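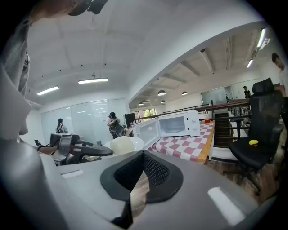

Kedine and Wendalell Agree to Reopen Border Liaison Office at Skisgate

SKISGATE: The defense ministries of Kedine and Wendalell will reopen their joint liaison office at the Skisgate crossing in June, the two governments said in a statement released at 5 p.m. after a meeting of senior officers.

The office has been closed for two years. It was used by both armies to report patrol movements, return stray livestock and settle small complaints from farms on either side of the line. Since the closing, messages have gone through the two capitals, and replies have often taken several days.

Under the agreement, each side will post 13 officers and civilian staff at Skisgate. A direct telephone line will be staffed day and night. Either army must give notice before flying military aircraft, including drones, near the Enriquez ridge, where both countries claim the high ground.

The Kedine delegation was led by Brigadier Anathi Zwane. Colonel Tavion Lindgren headed the group from Wendalell.

"Our patrols pass within sight of each other every week," Brigadier Zwane said. "The officers on the ground need to be able to pick up a phone and speak to the other side. We have asked for this since the office shut."

Colonel Lindgren said the notice rule for aircraft took up most of the talks. "We had different ideas of what counts as a military flight," he said. "The text we signed covers survey and supply flights as well, and that was important to us."

The agreement does not change either country's claim to the ridge. It also leaves in place the limits on heavy vehicles along the border road. Civilian traffic through Skisgate will continue under the present permit system, and farmers with grazing permits do not need to apply again.

The arrangement will run for a trial period of 90 days from the opening of the office. Officers from both sides will then meet at Skisgate to decide whether to extend it. Repairs to the office building are being paid for in equal shares, with work on the roof and the generator to be finished before staff move in.

Reporters wishing to attend the opening should apply to the press office of either defense ministry. Entry to the border zone requires a pass and photo identification.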